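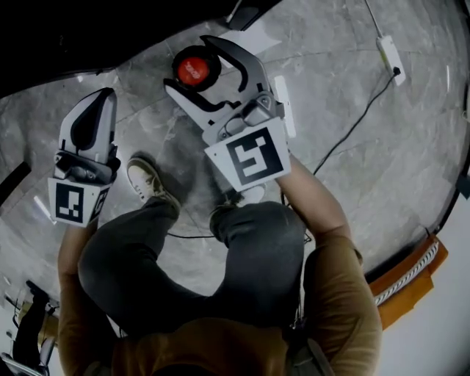
*Hand-held grippers over a grey marble-patterned floor.*

**Orken announce February tour dates**

2026-05-18 - Instrumental four-piece Orken will play six club dates next February in support of their second album, Clevix, released on Plorkari Records. The set runs to 85 minutes with no interval. Cao open all six shows.

Venue capacities range from 200 to 339. Doors are at 7pm, with a curfew of 11pm. Some 70 tickets per show are held for sale at the door - cash or card.

Press passes: apply to the Plorkari office by email.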